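Home
News
Services
Community
Contact

Durberg Extends Drinking Water Program to Meléndez District

The Durberg Water Department will extend its household water testing program to the Meléndez district beginning in October, the department announced this week. Residents of the district will be able to have the water from their kitchen tap checked for lead, copper and other metals at no charge.

The program has until now covered only the older streets north of the Dona River, where many homes were built before the city changed its rules on service pipes. The extension brings in 1,852 addresses in Meléndez, including single-family homes, apartment buildings and small businesses that prepare food on site.

Under the program, a household requests a test kit by phone or at the department's service counter. The kit contains a sample container, a short form and a set of printed instructions. Samples must be taken first thing in the morning, before any tap in the home has been used, and returned to the counter the same day. Results are sent by mail within 12 working days.

Laboratory work will be carried out by Holorix under a contract approved by the city council in the spring. The company already handles the monthly samples drawn from the department's own pumping stations. The contract allows for up to 3,000 household tests in the first year, and the department said it would ask the council for more money if demand goes beyond that number.

The department stressed that water leaving the Durberg treatment plant continues to meet all state and federal standards. Metals found at the tap usually come from the pipe that joins a building to the main, or from fittings inside the building itself. For that reason, a clean result at one address does not mean that the house next door will have the same result.

Where a test shows lead above the action level, the department will contact the owner and arrange a visit. An inspector will look at the service pipe where it enters the building and record the material. If the pipe on the public side is found to contain lead, the city will replace it at its own cost. Owners remain responsible for the pipe on private property, although a low-interest loan is available to those who qualify. Tenants may request a test without the permission of the landlord, but any work on the pipe must be agreed with the owner.

Households waiting for a replacement will receive a filter pitcher and six months of filter cartridges. They may also collect bottled water from the service counter on presentation of the letter containing their result. The department advises these households to use filtered or bottled water for drinking, for cooking and for mixing infant formula. Tap water may still be used for bathing and for washing dishes and clothes.

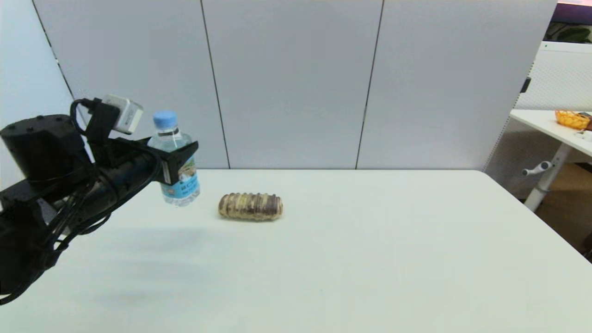 Boiling does not remove lead and should not be used as a substitute for a filter. Residents who have been away from home for several days are advised to run the cold tap for a few minutes before drinking from it, and to use only cold water for cooking. The small screen at the end of the faucet should be unscrewed and rinsed regularly, as bits of metal can collect there.

Work in the Meléndez district will be coordinated with the repaving already planned for the main road, so that any pipe found to need replacement along that route can be reached before the new surface is laid. Drivers should expect single-lane traffic during working hours. Bus stops will be moved a short distance where necessary, and signs will be posted at the old stops.

A public information meeting will be held at the Meléndez branch library at 6 p.m. on a date to be announced. Department staff will explain how to take a sample and how to read the results. Printed instructions will be available in English and Spanish, and residents who need help completing the form may ask for it at the meeting or at the service counter.

Households north of the Dona that have already taken part in the program may ask for a second test if plumbing work has been done in the building after their first result. Requests from the Meléndez district will be accepted once the program opens there in October.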